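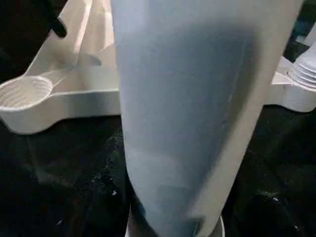
Kitchen bits from the Jurkel flat, sorting week. Quick page this, words later if I get time. Most of it is plastic, most of it is white, and it all wants a home before the new shelves go up in November. The white tray with the round shallow cup moulded into one end is staying out on the dark top - I like the oval slot in the tall sloping back, you could hang it off a hook. Cup has fine lines all over the inside, a bit like a small strainer. Took me ages to decide wether that made it a keeper. It did.

Rest of the drawer went in the box for Zelenák. Lids with no pots, pots with no lids, the usual. Box is number 43, if anyone is looking for the egg slicer. Shelf brackets still to come from Clusum, order 2812, no sign yet. Might ring them, might not.

Then the sitting about part, which took longer then the sorting. 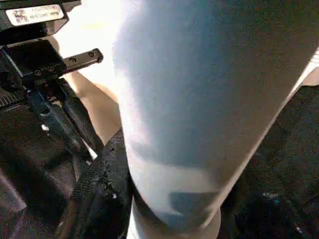

Light grey cloth, close up, and very bright behind.

More when the shelves are in. Tea towels next, then the cupboard under the sink - not looking forward to that one.

Recent galleries
Dirureo hallway, before and after
Box labels, second go
Hooks and where to put them

Contact | © Jurkel sorting pages, June 2026 | Back to top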